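How many demos before a two-arm setup learns to unpack a rucksack?

Asked by Ovidiu Stoica, Wednesday, July 15, 2020

We're teleoperating two arms to take things out of a backpack and recording every go as training data. So far I have 236 episodes. The policy is superb at approaching the bag and then dithers at the opening like a man outside a party. It gets something out in 2 runs out of 13. Do I just need more episodes, or am I collecting the wrong ones? Same bag throughout, same operator (me, increasingly bitter).

Answer 1

More data.

Answer 2

More data of what, though? I did this with the Quansah rig and my first 89 demos all began with the bag lying exactly the same way, as I'd tidied it between takes. The policy learned my tidying. Now I drop the bag, leave it where it lands and start recording. Straps go wherever they like.

Also look at your pauses. If you hover at the zip while you think, you're teaching it to hover. Trim those, or redo them when you're less tired. And keep the fumbles where you recover – one slipped strap and a second grab taught mine more than a dozen perfect pulls.

Check what the wrist cameras get up close, too. Mine mostly get cloth. Two wrist views and then the fixed one:
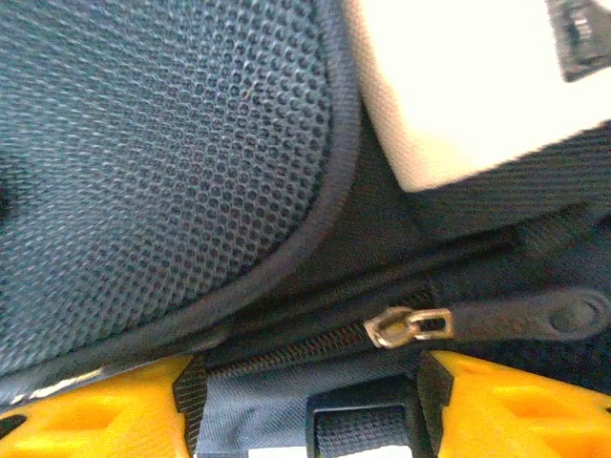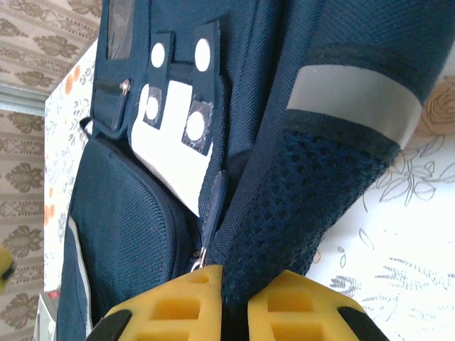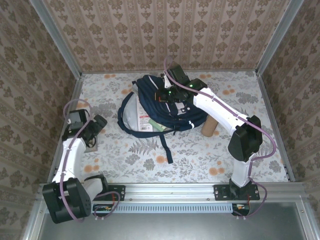
Tudor Avram replied: Agree about the pauses, less sure about dropping the bag from day one. I'd vary the angle a bit first, get the opening step working, then let chaos in. And get a second person on the controls for a week, your habits are in there whether you like them or not.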